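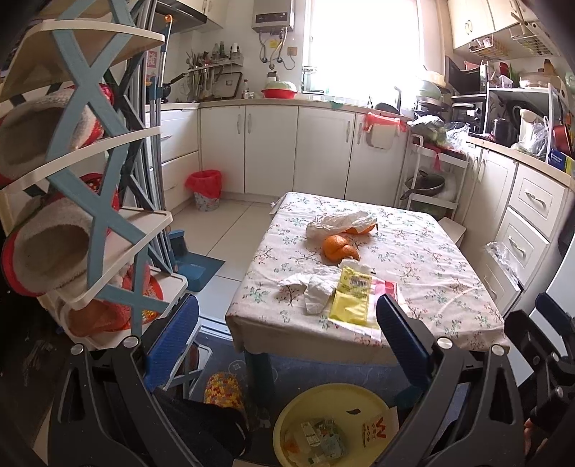 Welcome to the Harneck page, and thanks for stopping by! We spent most of May clearing tables by hand-held gripper – fruit, tissues, wrappers, all of it – and lost a good stretch of it to one stubborn fault. The left finger on our Serix pair kept reporting closed while it was still open by 5 mm, and it did so on nearly 800 grabs before Nisreen Khasawneh traced it to a loose cable. She has my thanks, and a cake.

Oranges and tissues on the table, bin in front.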